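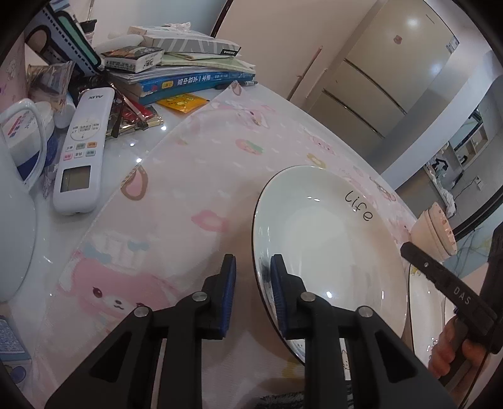

A robot learns a job from examples. One example is a short recording of a person doing the job with a gripper held in the hand. The gripper has two fingers with blue rubber pads, and for a plate, the rim goes between the pads. A camera on the gripper records the view. Each recording is saved with a label, such as "move plate."

One example is not enough. The Wandine project asks for 200 recordings of each job. The plate starts in a new spot each time. Other things may stay on the table, so the system must learn which parts of the view matter.
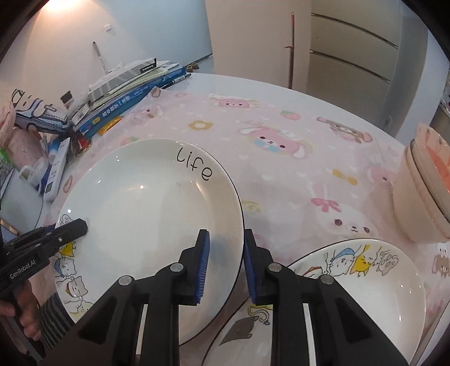
By the Fusstead Science Desk for Kids

Some jobs take 2 grippers, one for each hand. A large plate is one thing they can be used on. The two recordings must be matched in time, or the system will learn the moves in the wrong order.

A checker then watches every recording. Bad ones are taken out. The rest go to a computer, which compares them and adjusts its guesses about how to move. Training on one job can use the same recordings 20 times.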